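Pikeven (island)

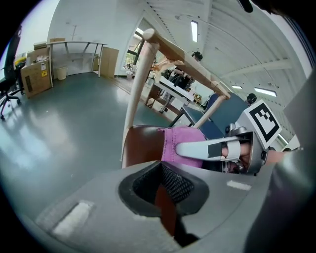
Jurgita Lapiņa

Pikeven is a small inhabited island known mainly as a summer destination for walkers and day visitors. It is 5 km long and has a permanent population of 179, most of whom live in the harbor village of Clurer on the sheltered east side.

Access is by passenger ferry from the mainland port of Falcão. The crossing takes 13 minutes in calm weather. Service begins in April and ends when the autumn storms set in; outside that period only the mail boat runs, and seats must be reserved. Visitor cars are not carried.

The island has two guesthouses and one campground. The coastal path – marked in yellow – starts at the ferry landing and passes the Drerkico cliffs, where seabirds nest in spring. The upper section is closed during nesting.

The first printed guide to the island was written by Bernadette Lefèvre. Its map still shows the old landing, which is no longer in use.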